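# 磨损的指垫，和一份没人想要的数据

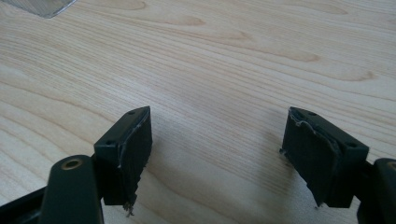
安基察·科斯（Ankica Kos）不赞成一坏就换。她的意见是，手持夹爪采数据，指垫本来就会磨，如果训练集里全是新垫子夹出来的动作，策略模型上了机器，垫子一旧就不会干活了。她在Novberg实验室的内部讨论里把这句话写了两遍，第二遍加了下划线。

讨论的起因是一笔耗材账。Novberg做的是手持夹爪示教：操作员手握一把带相机的夹爪工具，在桌面上完成抓取、摆放、折叠，相机录下指尖前方的画面，同时记录手的位姿和两指开合的宽度。这些记录再拿去训练机械臂。这种做法省掉了遥操作台，一个人一张桌子就能开工，采集速度快，工具也便宜。便宜的代价是零件消耗大，其中最费的是指垫。

指垫是贴在黑色垫块内侧的一层深色软质材料，靠它和物体之间的摩擦把东西夹住。用久了，上沿先起一条灰白的线，接着边缘翻卷、撕裂，下端变得参差，有的还拖出一小撮纤维。原来的规定是每300次示教换一副，不看外观，到数就换。拉克伦·内皮亚（Lachlan Nepia）管采集排班，他翻记录时发现，操作员并没有照办。有人嫌拆螺丝麻烦，有人觉得旧垫子顺手，最旧的一副用到了800次。

按以往的习惯，超期的数据要打上标记，训练时剔除。科斯提出先别删，拿来做一次对照。

## 三组数据

实验设计得很简单。任务只有一个：把平放在木桌上的薄片物体夹起来，放进旁边的托盘。选薄片是因为它对指尖状态最敏感。夹方块时，垫子缺一角关系不大；夹薄片时，两指要贴着桌面合拢，下沿的缺口会直接决定能不能把边缘挑起来。

团队从已有数据里整理出三组，每组600条示教。第一组全部用新垫或接近新垫的夹爪采集；第二组全部用磨损明显的夹爪采集；第三组新旧各半。三组的操作员名单一致，桌面、物体和灯光也尽量保持一致。网络结构和训练步数完全相同。

测试在机械臂上进行，末端装同样形制的夹爪，分别配新垫和旧垫。每个模型在每种垫子下试170次，成功的标准是薄片离开桌面、移到托盘上方松开，中途不掉。

万耶利斯·楚卡拉斯（Vangelis Tsoukalas）负责评测。他没有让写训练代码的人在场，也没有告诉现场操作的人当前跑的是哪一组模型。他说这不算多严格，只是以前吃过亏，知道人会不自觉地把物体摆到模型喜欢的位置。

## 结果

装新垫时，三个模型差距不大，只用新垫数据训练的那个略好。这符合预期，训练和测试条件最接近。

换上旧垫，情况就不同了。新垫模型的失败明显增多，而且失败的方式很集中：两指合拢的高度正确，位置也正确，但合上以后薄片从缺口处滑走，夹爪空着抬起来，继续往托盘走。模型没有重试。它学到的示教里几乎没有滑脱，也就没有滑脱以后该怎么办的例子。

旧垫模型在旧垫上表现最稳。回看轨迹，可以看到它接近物体时略微下压，两指合拢得更慢，抬起之前有一个短暂的停顿。没有人要求操作员这样做。科斯认为，这是人在用旧工具时自己调整出来的手法，平时不会说出口，但都留在了位姿记录里。

混合组最有意思。它在新垫上接近新垫模型，在旧垫上接近旧垫模型。团队起初怀疑它学的是一种折中的动作，对哪种垫子都凑合。楚卡拉斯把轨迹分开画出来，两种垫子下的下压深度差别清楚，分成两簇。也就是说，模型确实在根据情况换手法。

## 它看到了什么

剩下的问题是，模型依据什么来区分。

相机装在夹爪上，画面下半部一直是两根手指。很多团队会在训练前把这一块遮掉，理由是它占面积，又不含任务信息，还可能让模型记住某一把夹爪的外观。Novberg过去也遮。这次的三组数据碰巧都没有遮，原因是预处理脚本刚换过版本，遮罩那一步默认关闭，起初没有人注意到。

发现之后，团队补做了一轮：同样的混合组数据，把手指区域涂成纯色，重新训练。新模型在旧垫上的成绩掉了下来，下压深度的两簇也并成了一簇。看来指垫的样子，包括那条灰白的边和撕开的下沿，对模型来说是有用的信号。

蒂武西奥·桑多瓦尔（Tiburcio Sandoval）对这个解释有保留。他提醒说，磨损和时间是绑在一起的，旧垫数据大多是在后半段采的，操作员那时更熟练，手法变慢也可能是别的缘故。要排除这一点，得让同一批人在同一天里交替使用新旧垫子。他还指出，遮罩去掉的不只是垫子表面，也包括手指在桌面上的投影，而投影能反映离桌面的高度。模型变差，有可能是因为少了这条高度线索。

科斯接受后一条意见，已经加了一组只遮垫块、保留阴影的训练，写这篇稿子时还没有跑完。对前一条，她认为交替采集值得做，但要等九月排班空出来。

## 规定怎么改

管采集的人关心的是另一件事：以后到底换不换。

目前的做法是取消按次数更换，改为按状态记录。每次开工前，操作员把夹爪张开，对着空桌面录几秒，两侧指垫都要拍到，然后在表格里填一个等级。等级分四档，最末一档是垫子脱离垫块，必须停用。其余三档都可以继续采，数据全部保留，训练时按档位配比抽取。

内皮亚说，新规定最直接的好处是没有人再瞒报了。以前垫子超期，数据作废，操作员等于白干半天，自然不愿意写。现在旧垫数据有去处，表格反而填得认真。麻烦也有。不同的人对“轻度”和“中度”看法不一，同一副垫子上午填二档，下午换个人就填一档。他打算以后用开工那几秒录像统一判定，人填的只作参考。

耗材开支降了一些，但没有预想的多。旧垫夹薄片，失手次数多，完成一条合格示教花的时间更长，省下的垫子钱有一部分变成了工时。

## 适用到哪里

这个结果的范围不大。任务只有一种，夹爪只有一种，软垫材料也只有一种。卡勒姆·古莱（Calum Gourlay）在Allbridge做过类似的采集，用的是硬质指尖，他看过初稿后回信说，他们那边磨损几乎看不出来，画面里不会有这种线索，但摩擦力照样会下降。遇到这种情况，靠图像恐怕不够，要么加触觉，要么在每段数据里附上使用次数，让模型直接读。

科斯回信同意加使用次数。她手头的数据里，次数和外观并不总是对得上，有的垫子用得不多，撕得却很厉害，多半是刮到了桌沿或者托盘边。两种信息一起给，也许比单给一种好。这项对照排在保留阴影那一组之后。

三组示教数据和遮罩前后的训练配置，Novberg准备一并放出来，垫子等级表也附在里面，包括那些填得前后不一的行。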